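Ornana: Can a Machine Put Your Cups Away Yet?
December 10, 2019
By Wanda Chmielewska, Ornana

We use cookies to remember your settings. By continuing to browse you accept our cookie policy. OK | Settings

Every holiday season my aunt asks me when the robots are going to do her dishes, and every year I mumble something and pass the potatoes. This year I get to answer her in a press release (she's going to love that). Ornana is publishing the first results of Holub, our project on household and shop-floor chores, and I've been asked to write them up in normal words.

So, short version for the people who only read the top: a machine can do a small piece of the kitchen, some of the time, in simulation. It can't do your kitchen. If you're a café owner hoping to hand over the closing shift, please keep your closing shift on the payroll.

The chore we're reporting on today is cup stacking. Pick up a cup, bring it over to another cup, put it inside. My nephew had it down before he could talk. We run it in Protness, our in-house simulator, which lets us try the same move over and over without buying new crockery. A blue cup, a green cup, a red wooden table and a robot hand with long fingers, and that's plenty to keep a small team arguing for months!
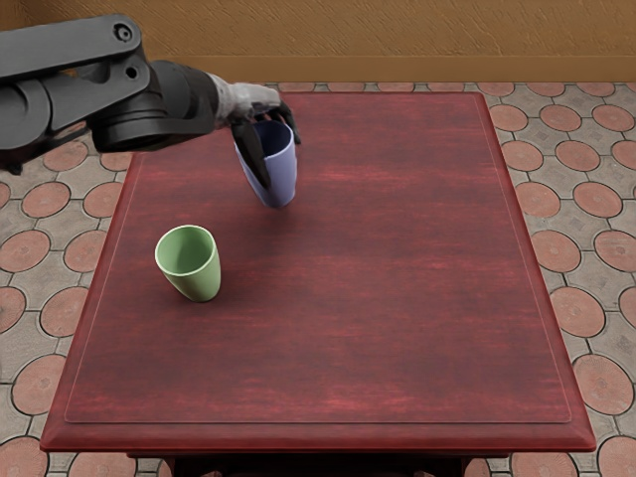
What we're announcing

We're opening up the Holub cup-stacking chore to outside groups, along with our own scores, the bad ones included. Anybody who builds controllers for robot hands can ask for access to Protness and run the same chore under the same rules we use. Ryan Ellwood wrote those rules and he is strict about them. A run counts when the cup is nested and still nested after the hand has let go and moved off. Holding it in place doesn't count. Leaning it on the rim definitely doesn't count, and yes, we had that conversation more than once.

Under Ryan's rules, our best controller now finishes nearly 7 runs in every 10 when the cups start where it expects them. Move the cups to a fresh spot and it drops to 5. Swap in a cup shape it hasn't practiced on and we're at 3, on a good afternoon. I know a press release is supposed to lead with the big number and go quiet after that, but the drop is the part I'd want to know about if I were thinking of spending money on one of these.

Where it goes wrong

I spent a week watching runs with Soudabeh Ranjbar, who leads the hand work, and I came away with a lot more respect for my own thumb. The way we pick up a cup without looking at it, adjusting as we go, is a huge amount of work when you have to spell it out for a machine. Grip by the outside wall and the fingers get in the way when the cup has to go down inside the other one. Grip by the rim and it can swing. Let go too early and it lands crooked, let go too late and the hand brings the cup right back up with it, like gum on a shoe.

The letting go is what Soudabeh loses sleep over. "People send me videos of robots grabbing things," she told me. "I want to see the video of the next second."

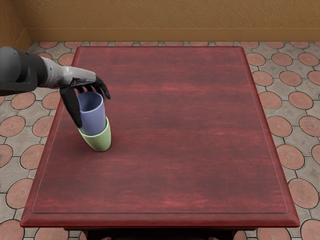 Blue cup nested in the green one, with the hand still at the rim. Holub cup-stacking chore, Protness simulator.

There's also the plain question of speed. Even a good run is slower than a person who's half asleep and talking on the phone. We don't score speed at the moment, and we've had some grumbling about that from inside the building. Our view is that getting it right comes first, and that a slow machine that gets it right could still be handy overnight in a canteen where no one's waiting for the table.

What a café owner thinks of all this

We asked some people who handle cups for a living. Miloslav Jireš runs a lunch counter a short walk from our office, and he let us sit in a corner through the midday rush and make notes. His cups come back with spoons in them. They come back with napkins in them, and lipstick, and once a phone. They get stacked by whoever has a free hand, and half the time that person is also carrying plates.

I showed him our simulated runs on my laptop and he watched politely, and then he asked where the coffee was. Fair question! Our cups are clean and empty and there's nothing else on the table. Miloslav would like to hear from us again when there's a saucer involved.

His brother Dalibor Jireš works on our side, on the controllers, so you can imagine how family dinners go. Dalibor's answer is that you start with the clean cup so that when something fails, you know it was the hand and not the napkin.
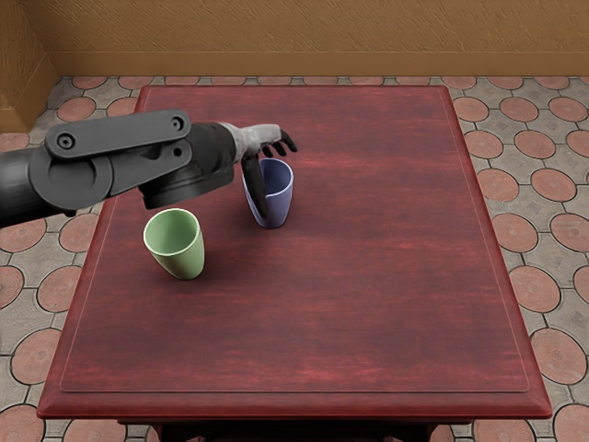
I'm with Dalibor on that, mostly. But I did ask the team to put Miloslav's list of things that come back in cups up on the wall, spoons at the top, and it's still there. The next round of chores will borrow from it. We're looking at a spoon first, then a saucer, then a tray with some clutter on it, and we'll publish scores for each in the same format so you can lay them side by side.

Shop floors are a bit of a different story, and I'd be a little more hopeful there. Parts bins don't have napkins in them. The same kind of nesting move turns up with trays, tubs and packing inserts, and they tend to start out where you expect them. We haven't tested any of those yet, so take that as my opinion and not a result.

How to take part

Write to the Holub desk at Ornana and say what hand and what controller you'd like to try. We'll send the rules, the scoring sheet and a Protness login. Groups can submit 2 controllers each. Please send us failed runs along with the good ones, we really do look at them, and Soudabeh keeps a folder of favorites.

For anyone who's joining us now, I've put our very first Holub notice underneath, as it went out. I'd change a few words today (I was very excited) but I've left it alone.

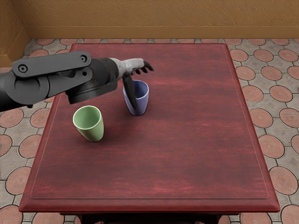

GROLTITZ, June – Ornana is starting a new project called Holub, and I couldn't be happier to tell you about it! We want to find out which everyday chores a robot hand can manage, beginning with one cup going into another. We'll work in simulation to start with, and we'll share what we find whether it flatters us or not. Ryan Ellwood will set the scoring, Soudabeh Ranjbar and Dalibor Jireš will work on the hand and its controllers, and I'll be the one writing to you. If you run a kitchen, a café or a packing line and there's a job you're sick of doing, tell me what it is.

Press contact: Wanda Chmielewska, Ornana, Groltitz

Get Ornana news in your inbox. Enter your email to subscribe. You can unsubscribe at any time.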